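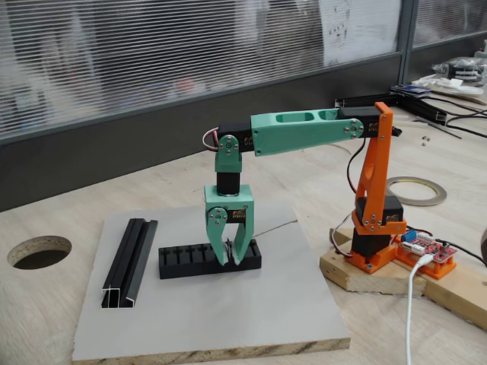
What made the shoulder drop on the Gredar arm? A brownout on the servo supply, as far as the log shows: the voltage sagged, the board reset, and torque went off with the arm stretched out.

On 22 September 2021 Rakiya Garba wrote:
> Shoulder let go again at cycle 554. I swapped the servo
> and reran it, 500 cycles, no drop. I think we can call
> it a bad servo and close this.

Rakiya, I'm not convinced. The first drop came past 500, so a clean run of 500 tells us very little. The old servo also passed everything I tried on the bench at Spanos – gears fine, no heat damage.

What I'd want before closing:

Run it to 2,000 with the old servo back in and a separate supply.
Log voltage at the board, not at the wall adapter.
Keep fingers out from under the upper arm while it's powered. It has come down 4 times now.

Has anyone at Grurnberg seen resets with the arm held straight out? I'd like the raw logs, please, not a summary.

Sumaiya Majumder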